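Week 4 notes: budgeting a small cell

Okay, money! Last time I gave you 900 dollars for a conveyor station, and most groups spent 675 on the belt and drive alone. Fine by me, but then Lavanya's group had 70 left for wiring, bins and brackets — ouch.

So write the small lines first. Connectors, tape, paper for the table, a power strip. I add 10 percent on top for things I forgot. 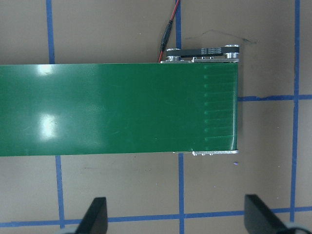
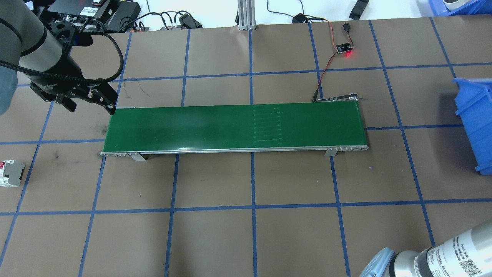
Quotes from Dillora and Uvholm go in the same sheet, shipping included (Uvholm lists it separately, so look twice). Bring your draft in October and Usha will go over it with you.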